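How a Robot Learns to Pick Up Small Parts

Ages 9 to 12. Reading time: one class period with the activity.

Your hand is good at a job that is hard for a machine. If you drop a key on a table, you can pick it up again without much thought. You see where it is, you turn your fingers to match it, and you stop squeezing when you have it. A robot has to be given each of those skills in some form.

This page explains one way to do that. It comes from a study called Perkero, carried out at the Goicoechea workshop by a small group led by Maximiliano Miranda. The group wanted to find out how well a robot could pick up parts it had practiced with, and then how well it could pick up parts it had never met.

What the robot has to work with

The robot is an arm with a gripper at the end. The gripper has two fingers that open and close. It has no palm and no thumb, so everything must be held between two flat surfaces.

Near the gripper is a small camera. It moves when the arm moves. This is called a wrist camera. Think of having an eye on the back of your hand. When your hand gets closer to a cup, the cup looks bigger. When your hand turns, the cup seems to turn the other way. The robot uses these changes to work out where its fingers are compared with the part.
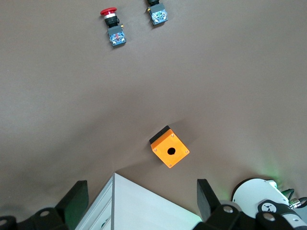
Wrist camera view: two push-button assemblies, one with a red cap, and an orange box with a hole for a button. The gripper fingers are at the bottom.

The parts belong to machine controls. The large red cap is an emergency stop, the kind of button a worker presses to halt a machine. An orange box of this type holds a button in its center hole. Each shape is a different problem. A box has flat sides, and two flat fingers fit against flat sides well. A round cap gives the fingers less to press on, so it can slip.

Learning by copying

There are several ways to teach a robot. One is to write down every step. That works if the part is always in the same place. Move the part by the width of your thumb and the robot closes its fingers on air.

The Perkero group used a method called imitation learning. Imitation means copying. A person steers the robot through a task, and a computer saves two things many times each second: what the camera sees, and how the arm is moving. One full try, from start to finish, is called a demonstration.

The group collected 2,069 demonstrations. A computer program then looked for patterns in them. For example, when a box looks tilted in the camera view, the person usually turned the gripper to line up with its sides. The program does not know the word "box." It stores a link between a kind of view and a kind of movement.

The program that comes out of this is called a policy. In everyday speech a policy is a rule, such as "no running in the hall." In robotics it is the part of the software that takes in a picture and gives back the next movement.

Why the parts are moved so often

Suppose you learned to catch a ball, but the ball always came from the left. You might be a poor catcher when it came from the right. Robots have the same trouble. If a part is always in one spot during practice, the program may learn the spot and ignore the part.

For this reason the parts were put down in a new layout before each demonstration. Some were placed far apart, with plenty of room for the fingers. Others were placed close together, so that a finger coming down beside one part might bump the next. Parts were also laid on their sides or turned at an angle.

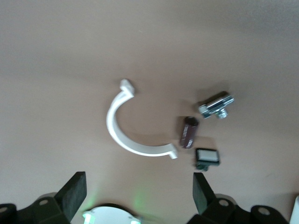 Small parts bring in a second problem, called clutter. Clutter means that things get in each other's way. To pick up one part from a tight group, the robot has to choose a side to approach from. A person steering the arm makes that choice by looking. The program has to find it in the demonstrations, and it can only do so if there are enough of them with crowded layouts.

Material matters too. Shiny metal reflects light, and the bright patches shift as the camera moves. A program can mistake a bright patch for an edge. Dull plastic changes less from one view to the next.

Testing the policy

A fair test uses layouts that were not in the practice set. Otherwise the robot might only be repeating what it saved. The group ran 518 test picks in March. A pick counted as a success if the part was lifted clear of the table and stayed in the gripper until the arm stopped.

With practiced parts, the robot succeeded in over 70 percent of picks. With new parts it did worse, mostly on thin or curved ones. The most common error was closing the fingers too early — before they were low enough to hold anything. The next most common was pushing a part away while coming down beside it.

A result like this is still useful. It tells the group which demonstrations to collect next. The plan is to add more curved parts and more tight groups, then run the same test again with nothing else changed. If two things change at once, it is hard to tell which one made the difference.

Try it yourself

You need 2 rulers, a partner, and some small items such as an eraser, a coin, and a bottle cap.

Hold one ruler in each hand and keep them flat, like gripper fingers. Close one eye. Pick up each item and put it in a bowl. Your partner moves the items between tries and writes down each success and each miss.

Next, push the items close together and repeat. Compare the two sets of results. Which item was missed most often, and what shape is it?

Words to know

Gripper: the part of a robot that holds things.
Demonstration: one full try at a task, steered by a person and saved by a computer.
Imitation learning: teaching a machine by letting it copy demonstrations.
Policy: software that turns a camera picture into the next movement.
Clutter: objects close enough to get in each other's way.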